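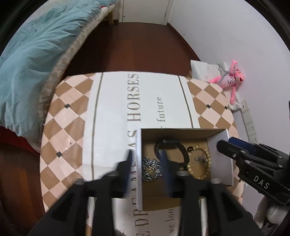 ## The Jewellery Problem

By January I'd been sleeping next to the planner for so long that I'd started dreaming in waypoints. Endidcombe paid me to write the part that decides where a gripper goes next, and the part kept deciding on necklaces. Always necklaces!

I'd called the build Tam, because it was short to type and I was typing it a lot. Tam loved a bracelet. Nice round beads, a fat clean outline, the grasp scores came back glowing. But show it a chain coiled up against the side of a cardboard box and it would propose 77 different grasps, every one of them on a shadow (and it was so confident about it, the cheeky thing).

I went through the recordings again that Sunday with cold toast and the heater on. Two grippers, one box, and me muttering at the replay. Around lunch I noticed that the chain's mask flickered whenever a finger got close - there for a few frames, gone, back again in slightly the wrong spot. The planner believed whichever version it had heard last. It was like getting directions from someone who keeps changing their mind at the lights.

So I gave Tam a memory. Only a little one, 27 frames, enough to say hang on, there was a necklace here a moment ago, let's not panic. I cut the replan rate while I was in there and pinned the wall of the box as an obstacle, which I should have done back in May.

Then I ran the replay and sat on my hands.

Four proposals came up. Three were rubbish. The fourth drew a neat green line down the inside of the wall and stopped right on the colour of silver I'd been staring at all week.

I messaged the office at Privport, forgetting it was the weekend, and got nothing back. So I put the kettle on and told Tam it had done well. The log said it was waiting for input.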